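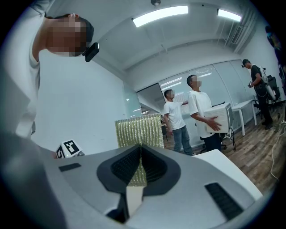 Zarby Tinsel Wrap, Gold

Fringed metallic wrap for covering boxes, table edges, shelf fronts and parade floats. The strands hang straight down from a taped header strip, so a plain carton can be covered in a few minutes with no sewing or stapling.

Each pack holds 2 rolls. Cut with ordinary scissors from the header side, peel off the backing and press down firmly. On corners, overlap the ends by a finger's width -- the fringe hides the seam. For a fuller look, add a second row halfway up the first.

Sticks to cardboard, painted wood, glass and most plastics. Not recommended for fresh wallpaper or unfinished brick. Keep away from candles, heaters and hot bulbs. Indoor use only. Shake out before storing and roll loosely, or the strands will crease.

Item number: 968
Color: Gold
Also available in: Silver, Red, Midnight Blue
Strands per roll: 800
Case quantity: 200 packs

Ships from our Dronovholm warehouse. Case orders ship separately and may arrive a day later than other items. Unopened packs can be returned through the end of January.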